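Let the Quiet Ones Stay Quiet

By Yiğit Yurt
January

173 shares | 2 comments

My aunt had a drawer in her kitchen where she kept magazine covers. She didn't keep the magazines themselves, only the covers, cut off neatly along the staple line and stacked face up so that whoever was most recently adored was always on top. When I visited as a boy I was allowed to go through them as long as my hands were clean. I learned a good deal about famous people from that drawer, and nearly all of it was about hair.

I have been thinking about her covers this month because of Aydoğan. If you watched television at all in the years when Provine was on, you know the face, even if you need a moment to find the name. She played the sister who ran the ferry office, the one who got the last line in so many episodes, and when the show ended she did two small films and then went home. She didn't announce anything. She stopped turning up, the way a neighbor stops turning up at the bakery, and after a while people found other things to talk about.

Then a man who had a small part in the second season went on the Stomiseo podcast and said she had been cold to him. That was the whole charge, as far as I can make out. She ate lunch in her trailer and she once walked past him without saying good morning. By the evening the clip was everywhere, and by breakfast there were people who had never seen a minute of the show explaining to one another what sort of person she must be.

I listened to the episode all the way through, which I suspect puts me in a small club. He didn't sound cruel to me. He sounded like a man telling an old story to a host who kept leaning on him for a bit more, and I have told stories that way myself, at weddings mostly, and regretted them in the car. The part that went around lasted less than a minute. The rest was a rather sweet conversation about learning to tie knots for a scene that never aired — I would have happily listened to another hour of that.

What bothers me is how quickly we decided that she owed us an answer. I looked at the discussion page on Wikum, where fans of old shows gather, and when I got there it had 1,363 replies. A great many of them said the same thing in different words: why hasn't she responded? Her silence was called arrogant by some and a confession by others. One kind soul suggested that she might be gardening, and was told not to be naive.

I would like to stand up for the gardening theory. Or the napping theory, or the theory that she has heard all about it and has decided, over a cup of something, that she would sooner do the dishes. We have gotten used to famous people answering everything, usually with a photograph of plain text on a pale background, and we've begun to treat it as a kind of tax. Most of those statements are dreadful. I can't remember one that settled anything, and I can remember several that kept a small story alive for another two weeks.

I know the argument on the other side, and I don't want to wave it away. Silence has protected some awful people in that business, and there are stories that needed to be told loudly and told again until somebody listened. I'm glad they were. But if we use the same voice for a missed good morning that we use for real harm, I worry we will wear the voice out, and the people who truly need it will find us a little tired when they come.

My aunt, I should say, loved gossip more than anyone I have ever known. She would have been on the telephone about this before the kettle boiled. But she also had a rule that you could only talk about a person for as long as the coffee stayed hot, and then you had to ask how everybody's knees were. I've watched three old episodes of Provine since the clip came out. The ferry office sister is still very funny in them, and I plan to watch a few more before the month is over.
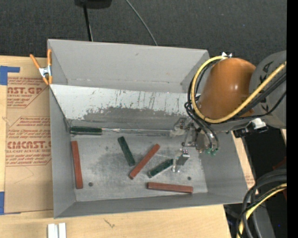 More in Opinion

The Reunion Special Should Have Been a Phone Call
Why I Still Read the Closing Credits
Bring Back the Bad Talk Show Couch
Letters: Readers on Their First Autograph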